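My neighbor Ezekiel Boateng sent me a link to a guitar course called Walport, with a message that just said "have you seen this??" I had not. I'd been teaching myself out of the same beat-up tab books for years, and I'm suspicious of anything with a countdown clock on its sales page. But Ezekiel had already paid, he was happy, and he let me sit in his kitchen and watch it with him.

Walport's pitch is that you learn full songs "the way the band plays them." Two guitarists sit side by side, one takes the rhythm part and the other takes the lead, and they trade off riff by riff. It costs $59, and for that you get seven songs. I own records with more than seven songs on them.
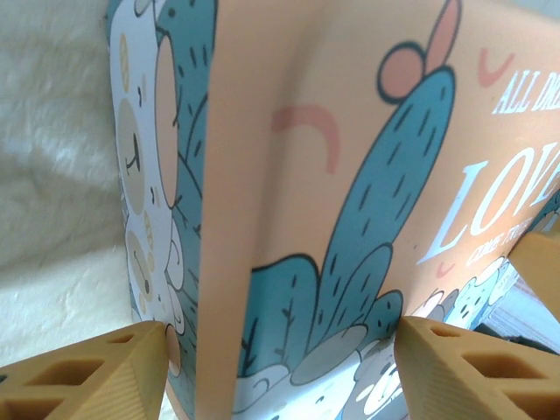 Page last changed: 29 May 2025

So, is it any good? Parts of it. The rhythm lessons are solid. The guy on the left has a nice clean right hand and he slows down the galloping stuff enough that you can hear where the palm muting lets go. He also plays every riff with a metronome before he plays it with the drums, and I wish more teachers did that. I picked up a better way to fret one stretchy chord in the second song and I've used it ever since.

The lead lessons are where I start to grumble. The other player is very fast and seems bored by slow. He'll say "and then it's just a little run down the minor scale" and play eleven notes in a blink, and the tab on screen shows nine of them. I went back over that bar enough times that Ezekiel got up and made dinner. If you can already play that run, you don't need the lesson. If you can't, you're going to be hitting pause a lot.

Then there's the tone talk. Every second lesson has a stretch about how you'll never get "the sound" without the right pedal, and the right pedal is always a Temex. I've tried a Temex. It's a distortion pedal. It distorts. I ran my old Bako into the same amp, same guitar, same settings, and recorded both on my phone. Ezekiel picked the Bako as the expensive one. I know a phone in a kitchen isn't a lab, and maybe the difference shows up at stage volume with a real cab. I don't play at stage volume, though. I play in a spare bedroom with the door shut.
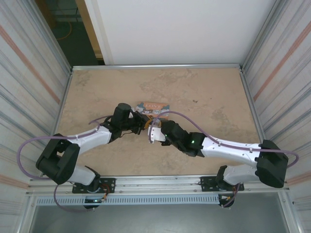
And the cheaper pedal has a bigger knob for the gain, so I can turn it with my foot. That counts for something with me.

What bothers me more is the promise that you'll be playing "at full album speed" in two weeks. I've been at this long enough to know what two weeks gets me, and it's the intro. Maybe the verse, if the verse is lazy. Speed comes from playing a thing slowly until you're sick of it, then bumping the click up a little and being sick of it again. I can't see how a video changes that, however well it's lit.

I asked Rosalind Baptiste what she thought. She taught me my first barre chords and still gives lessons, so she has her own reasons to dislike these things, and she said so before I could. Her view was that the course is fine for people who already practice and useless for people who don't. She also said the left-hand fingering in the third solo is wrong, or at least not what anyone would do standing up. I tried it standing up. She's right. My wrist was bent like a coat hanger.

She still swears by the Vosard books, by the way, the old spiral-bound ones. No video, no tone talk, tiny print, and a few outright mistakes that everybody who owns them has corrected in pencil. I got mine out again after talking to her and found a note to myself in the margin of one solo that says "NO. slower."
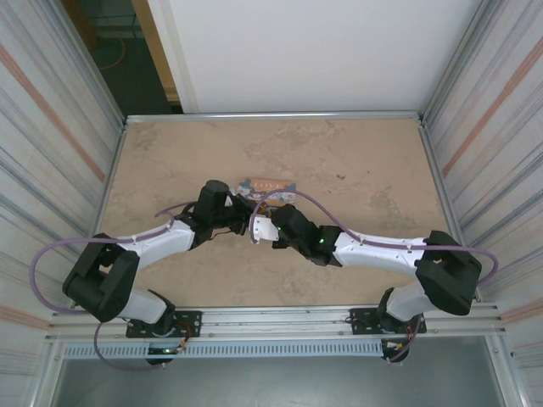

Two arms meeting over the "LOVE" print

Would I pay for Walport? Not at that price. If they drop it in October like Ezekiel swears they will, I might get it for the rhythm half and skip everything the fast guy says. He's on song four now and his downpicking does sound tighter, I'll give him that - though he also bought a new guitar the same week, so who knows.

I'm going back to the bar with the eleven notes. I have it at half speed, most days.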